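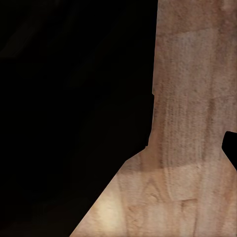
Kaltard has a new boardwalk, and as of 7th July you may walk on most of it.

The town opened the path along the Urner marsh on Sunday morning, a season later than the signs had promised. The signs said April. They still do, in the same cheerful green lettering, and the parks department says replacing them is not in this year's budget.

The finished route runs 1288 yards from the Ezeani Street parking lot to the old boat ramp. It replaces the gravel track that spent every spring under water and every summer growing thistles. Drokton, the contractor, blamed the delay on a shipment of bolts in the wrong size, followed by a second shipment in the same wrong size.

Walkers who turned up for the opening found a ribbon, a short speech and a gate at the far end that would not unlock. The crowd turned around and walked back, which gave everyone a chance to see the marsh twice.

Bikes are banned, dogs must be leashed, and fishing is allowed from two platforms, provided nobody casts toward the path. The gates close at 9 p.m. The herons, who objected to the project in their own way throughout construction, have already claimed the railing nearest the benches.

Parking is free for the first 59 minutes. The town says a brisk walker can make the round trip in half that, assuming the far gate is left out of it. A locksmith is due later this week.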